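Drying gourds for lanterns: notes on the second batch

2 Oct 2021

The first batch of gourds went mouldy in the shed, so for the second I kept a proper log. What follows is mostly for my own reference, but a few people at the Lolthorpe craft market asked how the lanterns are made and I promised to write it up.

Seed was a bottle gourd sold as Priditz, sown under glass and planted out against the south fence. I cut the fruit in September, once the stems had turned brown, leaving a short length of stem on each. Green stems mean the shell is still thin, and those shrivel. Two were cut too early and went on the compost.

Each gourd was wiped over with a weak vinegar solution, dried with a towel and put on slatted racks with a gap on all sides. They were turned every other day. The best of the batch weighed 1,714 g when cut. I weighed it again each time I turned the racks and wrote the figure on masking tape stuck to the base. By the last entry before moving everything indoors it was down to 1,040 g, with a good deal still to lose. A gourd is ready when the seeds rattle and the weight stops changing between readings. 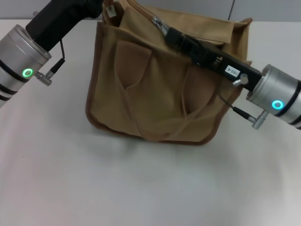 Surface mould is normal and scrapes off. Soft spots are a different matter, and any gourd with one should be taken off the rack the same day. I lost fewer this time, which I put down to the spacing more than the vinegar, though I changed both at once and can't separate them.

Since those won't be ready until well into winter, the lanterns on the stall were made from last year's leftovers. The method is as follows. Soak the shell in warm water, then scrub with a kitchen scourer until the outer skin has gone. Let it dry overnight. Mark the opening in the base with a pair of compasses and cut it with a keyhole saw. Scrape out the pith with a bent spoon. Wear a dust mask for this, as the dust is bitter and gets into the throat.

For the pattern I drill holes only, with no cut-out shapes. The largest lantern has 434 holes, using two bit sizes, 2 mm and 4 mm. I draw the pattern in pencil first and drill the small holes before the large ones. A slow speed gives a cleaner edge. If the bit starts to skate, prick the spot with an awl.

Finish is two coats of Leclerc wax, buffed between coats. I tried the Solunen varnish on one and it dried with a yellow cast that showed when the light was on, so I sanded it back. Lighting is a battery LED on a wooden disc. I don't use candles in any of them.

Next job is to make a better cradle for drilling. At the moment I use a rolled towel in a mixing bowl, and it slips.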